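# Keep the ugly gray tray

I have a shelf in my hallway closet that my family calls the landfill. It's where I put the trays, the molded plastic inserts that parts come packed in, with all the funny pockets and bumps. I've been told to get rid of them more times than I can remember, and this is me putting my side of the argument in writing, because I'm right and I would like it on the record.

Let me back up. I fix old desktop computers. I don't do it for a living (I do it for cousins, neighbors, and one dentist), but I've been at it for 19 years and I have feelings about how a bench ought to be run. And my strongest feeling is that we spend way too much time talking about screwdrivers and almost no time talking about where things go when they come out of the box.

Think about how most people work on a PC. The side panel comes off and gets leaned on the couch. The screws go in a coffee mug, or in a pocket, or in a neat little pile on the carpet that lasts until the dog walks by. The memory sticks end up on top of the power supply, the power supply ends up on a chair, and by nine at night somebody's on their knees with a flashlight. I've been that somebody! I once lost a standoff screw in December and found it in a boot.

The trays fixed that for me. A molded insert has pockets that were already shaped for holding something still. Maybe they weren't shaped for your something, but it's surprising how often a drive or a stick of memory will sit happily in a hole meant for a different part. I set one next to the open case, and each piece gets a home before the next piece comes out.

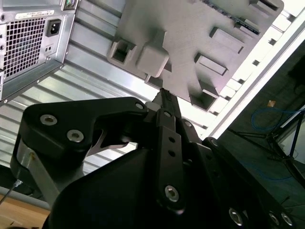
What should you do with the tray if none of your parts fit it exactly? Use the pockets anyway, one kind of part to a pocket, and lay a folded cloth in the deep ones so nothing rattles.

My friend Dehua Hao thinks this is all nonsense. Dehua uses a magnetic mat, the kind with a grid printed on it, and writes on the grid with a marker. It's a fine system, I'll give him that. He's quick and he's never called me in tears. But a mat is flat, and flat things get bumped, and when a mat gets bumped you have a story about where your parts used to be. A tray with walls can take an elbow. We have had this argument over dumplings, over the phone, and once through the window of a moving car, and I don't expect it to end.

Then there's the shopping side, which really gets me going. There's a whole business now in selling us organizers for things that came with organizers. Granus makes a parts caddy with a lid. Luangrath has one in what they call slate, with a foam layer you cut yourself, and after you've cut it you own a box with foam crumbs in it. I bought a Testen kit with 20 compartments and liked exactly two of them. The rest were too small for anything except screws, and I already had a way to hold screws. Meanwhile the free gray thing was in the recycling bin.

(I did fish it out. Yes, at night. Yes, in slippers.)

Now, the part where I get a little preachy. I think the reason we skip this stuff is that the inside of a computer feels like the real work, and the table feels like housekeeping. You open a case and there's the board, all that green, and the processor sitting in its socket under its metal frame, and naturally your eyes go straight there and your hands want to follow. I still feel it every single time. It's the best bit! But the minutes I've lost over the years were hardly ever lost in there. They were lost on the table, looking for what I'd put down. 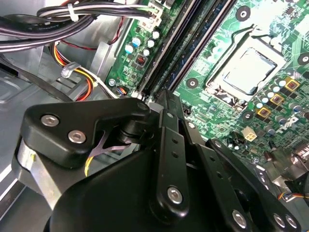 *Processor in its socket, with the retention frame over it.*

So I've got a rule, and the rule is that the table gets set before the case gets opened. Tray down, cloth down, lamp on, phone out of reach. Then the panel. Zixuan Feng, who lives downstairs and learned on her mother's old office tower with me hovering over her shoulder like a nervous aunt, does it the same way now, and she's faster than I am. She also labels her pockets with painter's tape, which I used to find fussy and have since stolen.

I'll admit to a weak spot in my argument. Trays take up room. They don't fold, they only nest if they came from the same kind of product, and mine mostly didn't. I have nine on the shelf and I could live with four. A couple of them are cracked at the corners, and there's one whose pockets are so strange that I've never found a thing that fits in it, and I keep it out of what I can only call loyalty. If you're in a small apartment, pick one that's got a few deep pockets and a few long ones and let the others go. I'd never tell anybody to build a landfill of their own.

And please wipe the thing down. Dust sits in those corners like you wouldn't believe, and it makes no sense to clean out a case and then lay the parts in fluff.

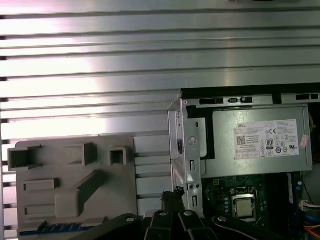 ## But what about the big pieces?

People always ask me this one, and fair enough, since a power supply isn't going to sit in a pocket. Mine stays in the case as long as it possibly can. If it isn't the thing I'm there to fix, I leave it bolted where it is, read whatever I need off the label, and work around it. I know some folks like to strip a machine to the bare metal and start over. A guy at Gasovex, the repair counter across from my bank, does it with every machine that comes in, and his counter looks like a yard sale.

When it does have to come out, it goes on the floor, on a towel, to the left of my chair. Always the left. I kick with my right foot.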